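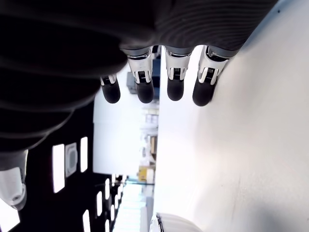
Photo: Lautaro Sosa / Clarketti

Local Crime & Courts > Police procedure > Missing items after impound, Tromberg PD

kyazdani
Posted Sunday, August 28, 2022
My work van was stopped in Tromberg in March and impounded for a suspended registration. The suspension was a clerical error and has been cleared. The van went to the Porex lot on Mahlangu Road. When I picked it up two days later, a rotary hammer and a laser level were gone from the locked box behind the seats. The box was closed but unlocked.

The officer's inventory sheet lists "misc. hand tools, 1 box" and nothing else. Porex says the box was never opened on their lot. The department says the inventory was done at the roadside and the vehicle was then released to the tow operator. I filed a theft report and a claim with the city. The claim was denied, and the letter says only that the items "were not documented in police custody."

Has anyone gotten past this stage? I have receipts with serial numbers for both tools.
Kamran Y.

drywell
The sheet is the problem. "Misc. hand tools" can mean a box full of tools or a box with one screwdriver in it. Ask for the written impound policy. Most departments have one, and it normally says whether closed containers are opened and how items over a certain value are listed. If the policy required an itemized list and you got three words, put that in the appeal.

u_kaplan
I did tow dispatch for 9 years, in a different state. Three records should exist apart from the inventory sheet:
1. The tow slip, signed by the driver at hookup. It has a condition section, usually with a line for visible property.
2. The dispatch log, with times for request, arrival, hookup and drop.
3. The lot gate log.
Compare hookup and drop times with the distance. If the drive is short and there is an hour between them, ask where the van was.

kyazdani
The tow slip has the driver's signature and nothing in the property line. Hookup 10:42 p.m., drop 11:05 p.m. The lot is 7 miles away, so the time looks normal. I do not have the gate log.

ArashM
I would not put much weight on the slip. A blank property line tells you the driver skipped it. It does not tell you what was in the van.
What you need is the body camera video of the inventory. If the officer opened the box, the contents may be on it. If he did not, the word "tools" came from somewhere else, perhaps the label on the box, and that is worth knowing too.
Arash Mazandarani

drywell
Agree on the video. Check the retention period today. Footage from a stop with no arrest is often in the shortest category, and March is a while ago.

ArashM
The theft report may help there. Once a report is filed on the same event, the footage should be reclassified and held. "Should" depends on whether the person taking the report linked the two case numbers.

kyazdani
They are not linked. The theft report has its own number and the stop is only mentioned in the narrative. I sent a records request this morning with both numbers and a preservation request for video, plus the impound policy.

curb_side_2
You are going after the wrong party. The officer had the van for maybe half an hour with a camera running. The lot had it for two days. Sue Porex in small claims for the value of the tools and let them produce their gate log and video.

u_kaplan
Disagree in part. Without proof the tools were in the box at drop, the lot will say exactly what it said already. The police video is what ties them to the van at a known time. Get that first, then decide who to sue.

curb_side_2
Records requests take months. Lot cameras record over themselves much faster than that. He can at least send the lot a preservation letter now – certified mail, date range, camera locations if he knows them.

u_kaplan
No argument on the letter. I would expect the March footage to be gone, but the gate log is probably on paper and kept longer.

esfahani_s
Two things not mentioned yet.
Look at the deadline on the denial letter. The period to appeal or sue can be short and it may run from the date on the letter, not the day you received it.
Also run the serial numbers. Ask the detective, in writing, whether they were entered as stolen and checked against pawn records. I had a generator come back that way after 116 days. The report had been sitting with the serial field empty.
Saeed

kyazdani
Checked my copy of the report. The serial field is empty for both items, although I handed over the receipts. I will ask for a supplement tomorrow and send the letter to Porex the same day.

drywell
Ask for a copy of the supplement after it is approved. The version they print at the counter may be the draft.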